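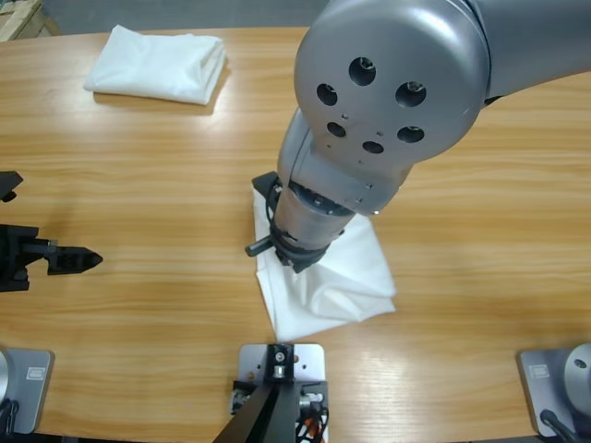 Ornstead Textile Care — Product and Standards Department

2023-09-15

Ornstead Issues Revised Folding Standard for White Towels

Ornstead has released the second edition of its folding standard for white towels and small cloths used in guest rooms, clinics and fitness centers. The standard applies to items supplied under the Skistia linen line and takes effect for all contract laundries in October.

The revised text defines the finished fold as a flat rectangular stack with its layers aligned along the front edge. Loose corners are turned inward before the last fold. Items that arrive at the table bunched are opened fully and smoothed by hand pressure from the center outward. Folding over an existing crease is no longer accepted.

Table requirements have also changed. Work surfaces must be smooth, level and free of splinters or raised joints. Sealed wood remains an approved surface. Finished pieces are placed at the back of the table, clear of the cloth being worked, so that unfolded fabric does not drag across them. The earlier edition allowed finished and unfinished pieces to share the front half of the table.

The fold was tested at the Zornik laundry on a lot of 100 towels. Each towel was folded, stacked, moved to a shelf and checked for slipped layers. Shelf stacks are limited to 40 pieces under the new edition — the previous limit was 41, a figure carried over from an older cart size.

The standard does not cover bath sheets, robes or fitted items. Colored towels are handled under a separate sheet, which is unchanged.

Laundries that supply Chantharasri properties will receive printed table cards with the first October delivery. Other sites can request cards through their regular Ornstead account. Stock folded under the first edition may be shipped as is and does not need to be refolded.

Filed under: Linen & Laundry, Standards Updates

© 2023 Ornstead Textile Care | Press Contact | Back to top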